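Milagros Ledesma
@mledesma · 2. April 2023

Wir haben unsere Regeln für Aufnahmen mit Textilien überarbeitet. Ein paar Punkte daraus, falls jemand so etwas auch gerade schreibt. 1/7

Startzustand: Das Tuch wird fallen gelassen, nicht hingelegt. Wer es zurechtzupft, markiert die Episode als "manuell". Bei Novero waren das im Januar 34 von 161, vorher stand das nirgends. 2/7

Auf dem Tisch liegt nur das Objekt. Kabel gehören auf den Boden oder an den Arm -- nie quer über die Arbeitsfläche. 3/7

Während der Arm fährt, bleiben die Hände weg vom Tisch. Eine Person steht am Not-Halt und macht nichts anderes, auch keine Notizen. 4/7

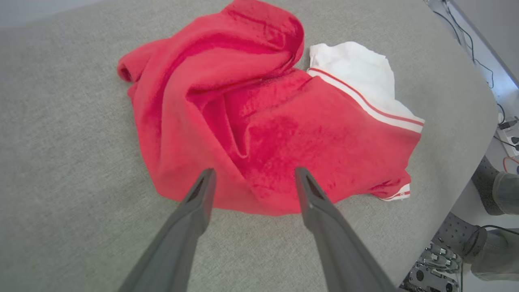

Abbruch: Nach drei Fehlgriffen ist Schluss. Die Episode wird gespeichert und als Fehlversuch benannt. Löschen darf nur, wer den Datensatz verantwortet. 5/7

Die Handgelenkkamera wird nach jeder Pause geprüft: beide Fingerspitzen im Bild, Linse sauber. Dauert 17 Sekunden, ich habe es gestoppt. 6/7

Offen ist noch, wie wir Tücher mit zwei verschiedenen Seiten benennen. Tekin will "Vorderseite/Rückseite", ich bin für Farben. Vorschläge gern hier drunter. 7/7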